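Chapter 8
Small Storage: Boxes, Cups, and Bowls

Most of the objects in a home are smaller than a hand. Pens, spoons, keys, buttons, and tape have no fixed place of their own, so they come to rest wherever there is a flat surface. Chapter 7 dealt with shelves and closets. In this chapter we turn to the containers that stand on a table or counter and hold the small things used there every day.

In a study of 18 apartments in Rillham, Soledad Gaete recorded where people put such objects down during one November. Her notes run to more than 3,000 entries. The kitchen table came first in most homes, ahead of the counter and the hall shelf. Gaete also found that people returned a tool to an open container far more often than to a closed one, even when the closed one was nearer.

Open and closed containers do different jobs. An open container, such as a cup or bowl, can be filled and emptied with one hand. Long tools stand upright in a cup and can be picked out by their handles. A closed container keeps out dust and hides its contents, but it asks for an extra movement – a lid to lift or a knob to pull – each time something goes in or comes out. 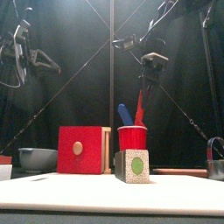
Figure 8.1 Containers on a tabletop. The red cup holds long items upright; the gray bowl is wide and open. The red box has a round knob on its front.

Shape matters as much as size. A wide bowl with sloping sides shows everything in it but holds tall items badly, and they tend to slide to the rim. A narrow cup holds them well until it is overfilled or becomes top-heavy. Edwards jars, discussed in Section 8.3, fall between the two.

Position matters too. The designer Þórey Dalsgaard suggests placing the container used most often closest to the front edge of the table, with lower containers in front of taller ones. Her plan for the Gerkel kitchen is given in full at the end of the chapter.

Key terms: open container, closed container, reach, footprint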